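3.2 Collection of Training Examples

The examples used to train the grasping policy were gathered in February under the Tasura project. Each session was run by two students, one operating the arm and the other keeping the log. Recordings were stored on the Clirkia server at the end of each day. 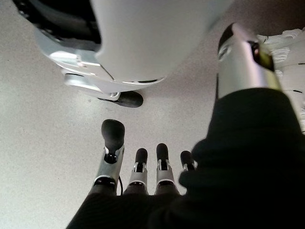 A total of 2,799 attempts were recorded across 6 tasks. Attempts with missing joint readings were removed before training. The first 1,000 of those remaining were labelled by hand, and the labels were checked by a second student.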